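Seken's Era gets a second pressing

The quartet's long out-of-print album is back on vinyl, with the track order the band wanted in the first place

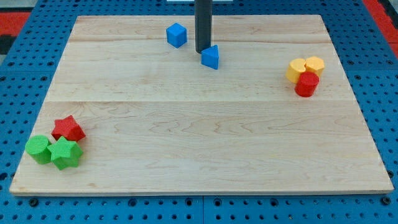 Toy blocks on a light wooden board.

Dec 8, 2020

For years the only way to hear Era on vinyl was to know someone who owned it. Pascual, the label that put it out, pressed 100 copies and never got around to more. The CD version sold 3,755 and then went out of print too. What stayed in circulation was a set of files copied from somebody's disc, with a skip in the fourth song that a lot of fans now know by heart.

Pascual brought the album back in November, this time as a double LP with a new transfer from the original tapes. The skip is gone. So is the old running order, and that will matter more to people who have lived with the record.

Seken came out of Drinska, a rehearsal building next to a tire shop, where bands paid by the month and shared one bathroom. Most of the groups there played fast. Seken did too at the start, and their first album is a decent hard rock record with a few too many guitar solos and a drum sound like a cardboard box. It did well enough locally to pay for a better one.

Then the lead guitarist left. The band has never said much about it beyond the line in the first CD booklet thanking him for his time. They looked for a replacement, didn't find one they liked, and moved the organ player up front instead. All of Era was written after that change, and you can hear it from the first minute. The songs are slower. The guitar that remains mostly plays chords, and the organ carries the melodies that would have gone to a lead player.

At the time this went over badly. People who had come for the solos felt cheated, and the shows that followed were half full. The band kept playing the new material anyway and dropped almost everything from the debut.

The recording was done at Drinska after the other bands had gone home, on a rented eight-track machine. The drums were set up in the hallway by the loading door. On the opening track, "Low Water," there is a faint rattle under the snare all the way through, and the new notes confirm what people had guessed, that it was the door. On the old CD it was a fizz you could ignore. On the new transfer it is as plain as a tambourine, and I like it.

The biggest gain is in the bass. The CD was mastered thin, and for a long time I thought the bass player was just following the guitar. He wasn't. On "Salt Road" he plays a climbing line behind the second verse that I had never noticed, and it changes how the chorus lands. The title track benefits as well. It runs close to nine minutes and has one idea, a four-note organ figure that keeps coming back a little louder. With more room at the bottom, it finally gets as heavy as the band must have intended.

The sequence is the part to argue over. Pascual originally put the two most direct songs at the front, hoping for radio play that never came. The reissue follows a handwritten list the band found with the tapes. "Era" now closes side 2 instead of ending the album, and the last side is given over to "Night Shift" and a quiet instrumental that used to be buried in the middle. I expected to dislike this. After several plays I think side 2 is the best stretch of music they made, but the final side does sag, and I still miss ending on that organ.

There are 2 bonus tracks. One is an early run at "Salt Road" with the vocal higher and the tempo up, interesting once. The other is a leftover called "Fence Posts" that should have been on the album all along – short, bitter, and with the only real guitar solo of the sessions, played by the rhythm guitarist, who sounds a bit surprised to be asked.

Not everything has aged well. The lyrics on "Glass Harbor" are clumsy, all towers and ravens, and the singer strains for notes he doesn't have. The backing vocals on the same song are flat in a way no transfer can fix. It also goes on for two verses after it has run out of things to say.

The packaging is simple. The sleeve is heavier than the original and the cover art is the same, a gray field with the band's name small in one corner. Inside is a single sheet with the lyrics, the notes and a photo of the hallway at Drinska with the microphones up. My copy was flat and quiet apart from a few clicks at the start of side three.

Seken made one more album after this, a live set recorded on a bad night, and then stopped. Pascual says the live tapes are in poor shape and there are no plans to release them. The first album is still easy to find used. If you only know that one, start the new record with side 2 and go back to the beginning afterward.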